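Fixing a gripper that lets go too early

If your arm picks up a block perfectly and then drops it from a finger's height above the target, welcome to the club! We chased this fault on our kitchen bench for most of June, and I learned more about release heights from it than from anything that ever worked the first time. You'll need your logs, a feeler gauge, a soft cloth and a free afternoon.

The job is simple on paper. Pick up a small block, carry it to the cutting board, lower it, open the fingers. Our controller, Tromlow, opened them when it thought the board had been touched. Out of 375 place attempts, 24 ended with a block tipped over or bounced off the board.

Step 1. Stop and make it safe

Before you put a hand anywhere near the fingers, press the stop, wait for the arm to settle and switch off power to the gripper. A gripper that opens when it shouldn't can also close when it shouldn't. Uchenna Igwe got a pinched thumb on day one and has been very persuasive on the subject ever since.

Step 2. Run the place move slowly

Drop the speed to the lowest setting you have and watch from the side, at board level. From above, everything looks fine. 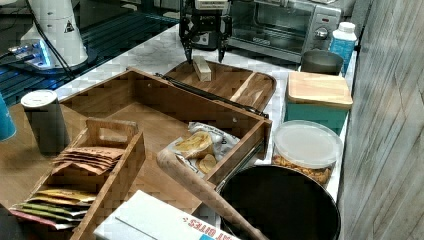 Fingers over the upright block on the cutting board.

Write down the commanded height and the height at which the fingers open. Ours disagreed by 11 mm on the bad runs – huge for a block that size.

Step 3. Clear the work area and check what moved

Take the arm out of the way and look at everything the block might touch. Anything long or tall near the path is a suspect, and so is the surface itself. Push on each corner of the board. If it rocks, your touch height will wander with it.
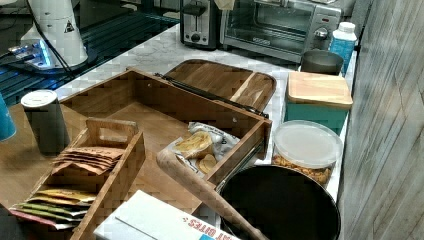

The bench with the lid of the wooden box folded back onto the counter.

Step 4. Look along the fingers

I love this part. The wrist camera shows you things you'd never catch standing up. Check that the screws sit flush, that both fingers reach the same height, and that the part sits where you expect between them. Then check the wood for dust. 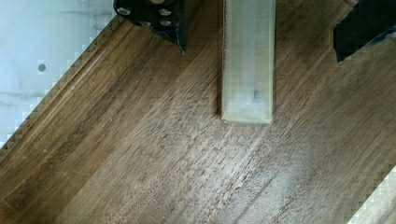
Wrist camera view: both fingers, the translucent block and a pale hazy patch on the wood.

Wipe the surface down and repeat the slow run before you change any settings. One change at a time, please!

Step 5. Reset the contact threshold

Our real culprit was the contact threshold. Adaeze Bako plotted motor current against height and found a bump on the way down, well before the board, where the cable bundle tugged on the wrist. Tromlow read that as touchdown. We rerouted the cable, raised the threshold and added a 700 ms hold before the fingers may open.
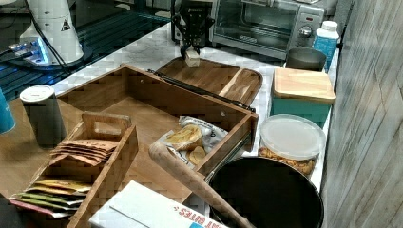

Go back up to working speed in small steps, and repeat the full set of placements at each one. If a drop comes back, return to the last good speed and look at the cable again before touching the threshold. Save the old settings under a clear name too – Hauwa Abubakar had to dig ours out of a backup.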